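An afternoon at the Horulero charity depot, Morkville

We use cookies to keep this site working and to see which pages get read. Accept all / Manage settings

Open days are an odd way to raise money, and I went to Morkville on Saturday, October 23, 2021 mainly to find out how you get people to pay to look at a warehouse.

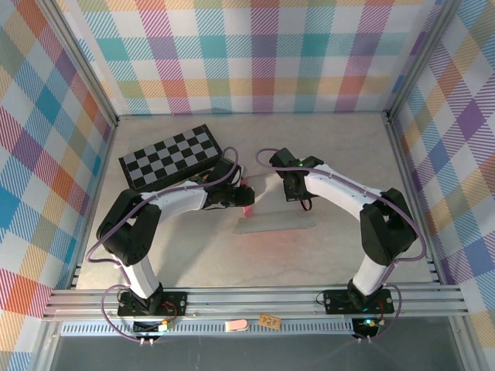

Giang Phùng told me before I'd got my coat off that I was asking it the wrong way round, and that people would pay to look at anything provided there was cake at the far end and they'd once given a jumper to the place. Most of them were looking for the jumper, Giang said. They wanted to know it had gone to a good home.

I hadn't given a jumper. I had, over the years, given Horulero a fondue set, a box of jigsaws I swore were complete and a coat that I later tried to buy back. So I suppose I had an interest.

The depot is on the trading estate behind the bus garage, between a tile showroom and a firm that does something with gearboxes. It opened in 2008, when the charity had more donations than its shop on Bridge Street could hold and was keeping the overflow in a row of lock-ups with a damp problem. Everything given to the shop now goes through the depot first. The money pays for the respite weekends, where people who look after a sick husband or mother or child get two nights at the coast and somebody else does the getting up. That part was explained to us at the start by Ngân Lại, quickly and without slides, for which I'd have paid double.

Entry was £3, under-fives free, dogs not at all. You were given a paper sticker with a coloured dot and told to wait for your dot. I was green. Green had a long wait, and we got to know each other. One couple had come over from the coast because they'd been on one of the weekends in the spring and wanted to see where the money came from. A man in cycling gear thought he was in the queue for the tile showroom and stayed anyway.

The tour starts at the back doors, where the donations come in, and I can report that we are a nation of people who do not wash things before giving them away. Ngân put this more kindly. There is a first table where bags are opened, and the rule at the first table is that you open them at arm's length. Good clothes go on one rail, and decent but unfashionable clothes go on another and wait. They do wait, too. There was a whole run of wide-collared shirts that Ngân is certain will be wanted again, and she has been certain of it for long enough that some of them have been.

What can't be sold as clothing goes into the baler, which everyone calls the Zanex, after the name on its side. It makes a noise like somebody sitting down on a wardrobe. The children in the orange dot group had to be moved along from it and so did their grandfather. The bales are sold by weight for rag, and it brings in more than the bric-a-brac does, which was a blow to those of us who had thought our fondue sets were carrying the organisation.

Then books. I've always assumed that charity bookshelves look the way they do by chance, but there's a system. Cookery sells in January, crime all year round, and anything by a politician goes straight to a low shelf known as the cellar. Giang runs books. I asked what happens to a jigsaw that turns out to be missing a piece, in a general way, on behalf of a friend. Giang said they don't check them any more. They write "probably all there" on the lid and take 50p off. Sales went up.

Electrical goods have their own room with a door that shuts, and you aren't allowed in without being asked, so we looked through the glass at a row of toasters awaiting judgement. Every item is tested before it goes out. The failures go in a cage, and a man from Lüthi, the repair shop on Mill Lane, comes on Thursdays and takes away what he thinks he can save. He brings it back mended and charges nothing except first refusal on radios. It seems to suit both sides. There was a bit of a discussion in our group over whether a bread maker counts as an electrical item or as a regret.

By this time green had caught up with orange, and there was a jam by the china. If I have a complaint about the day it's this one. You can't put two groups, a pushchair and several hundred saucers into one aisle and then invite people to "have a browse". Something went over. I heard it but didn't see it, and the person responsible paid up like a gentleman and was given the surviving saucer in a bag.

The cake was at the far end, as promised. Lemon drizzle went first, then the coffee and walnut, and those of us in the later groups were left with a fruit loaf of great firmness and a plate of something vegan that was the best thing there, once anybody dared. Tea was by donation, which in my experience always costs more than tea at a price, and I think they know that.

There was also a raffle. I have never won a raffle and didn't win this one. First prize was a hamper. Second prize was a car wash. Third prize was, I'm almost sure, my fondue set.

The couple from the coast were asked if they'd like to say a few words and she said no, thank you, and then said quite a few. Her mother has been poorly a long time. She told us that on the first night of the weekend she had slept for eleven hours and woken up in a panic, and that her husband had gone down to breakfast in his coat because he'd forgotten you could just sit there. It was said plainly, next to a rack of anoraks, and it did more for the bucket by the door than the raffle had.

Horulero was hoping to clear £1000 on the day. When I rang on the Monday, Ngân said they were around £30 short of it with one tin still to be emptied, and the tin had been on the cake table, so she wasn't worried. The money goes towards the next lot of weekends, which start again after Christmas, and there is already a list for them.

If you want to go, there'll be another open day in the spring, and they've promised to do something about the china aisle. The shop on Bridge Street is open every day but Sunday. Donations go to the back doors of the depot, mornings only please, and if you could wash them they'd be grateful. They are short of children's shoes and men's trousers. They have all the fondue sets they need.

Parking is free on the estate at weekends, although the tile showroom gets shirty if you use theirs. I used theirs. I bought some grout on the way out to make up for it.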